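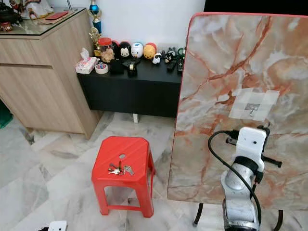
Keys on the red stool, with the adhesive hook stuck to the marble-look panel beside it.

Wuder Adhesive Key Hook, small, metal

If you are anything like our household, the keys live wherever the last person through the door happened to put them down, and every morning begins with a tour of the stool, the cabinet, the coat pockets and (on one memorable occasion in November) the vegetable crisper. We started stocking the Wuder hook for people like us, and we've grown terribly fond of it.

It is a small metal hook on an adhesive mount, and it's meant for the everyday bits and pieces: a ring of keys, a tea towel, a dog lead, the reusable bag you always forget. You don't need a drill, and you don't need to ask the landlord. It likes a smooth, clean, hard face such as glazed tile, glass, sealed laminate, painted metal or a hard plastic top. It isn't fond of wallpaper, raw brick or fresh paint, and we'd rather tell you that now than have you find out with your keys on the floor.

What you get: 2 hooks in a recyclable cardboard sleeve, with a little fold-out sheet of instructions
Stock number: 684
Best on: smooth, sealed surfaces
Indoor use only

Choosing a spot

Have a think about where your hand goes when you come in. Ragnvald Lunde, who looks after our hardware shelves and has opinions on the matter, reckons elbow height is about right for grown-ups, a bit lower if you'd like the kids to hang up their own. Stay clear of door edges and drawer seams, where the hook will knock every time something opens, and pick the middle of a good wide panel if you have one. Cupboard fronts are lovely for this, as they're already at a sensible height and nobody minds a hook on the side of one.
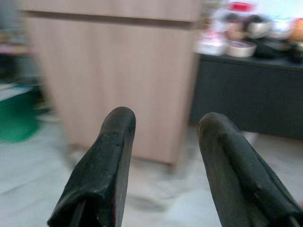
Tall light wood-grain cabinet with a dark seam across the front near the top.

A front like that gives you plenty of room to play with. If the finish is textured so you can feel the grain under your fingertips, try one hook on a hidden bit first and give it a day with something light on it before you commit to your favourite position.

Putting it up

Wipe the surface with a cloth and a little methylated spirits and let it dry properly. Peel the backing, line the hook up by eye (a strip of masking tape makes a very good guide line), and press hard for 90 seconds. It feels like forever, so put the kettle on first. Then leave it overnight with nothing hanging from it, for 16 hours if you can manage it. Most of the sad emails we get come from people who hung their whole ring up straight away, and we do understand the temptation!
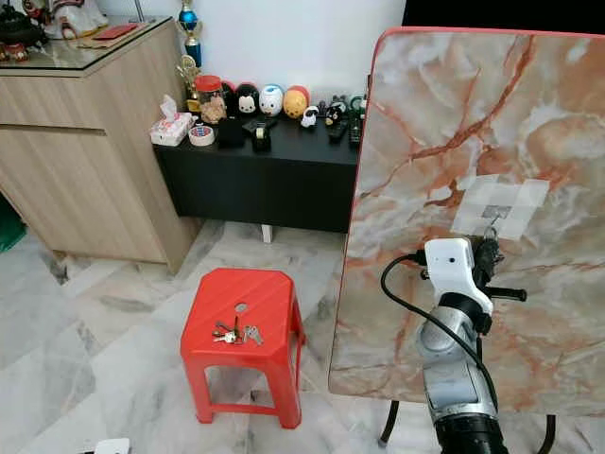

Once it has settled in, hang the keys you use most and be a little strict with the rest. A big bunch with a bottle opener, a torch and three loyalty tags is a lot to ask of any small hook, and you may find it kinder to split the load between the two in the pack: house keys on one, shed and letterbox on the other.

To take it off, warm the mount gently with a hair dryer, then ease it away with dental floss in a slow sawing motion. Any residue will roll off under your thumb, and a dab of eucalyptus oil gets the stubborn bits. Please don't lever it with a butter knife, especially on a coloured or patterned finish you're fond of.

Goes nicely with

Brekke key tags, paper and tin, for labelling which key is which
Leltari catch-all tray, for coins, sunnies and everything else in your pockets
Pirnimus surface wipes, if you'd sooner not keep metho in the house

Questions about a tricky surface? Write to Maj-Britt Halvorsen at the shop counter and tell her what it's made of. She is happy to post out a single sample hook so you can try it at home before buying the pack.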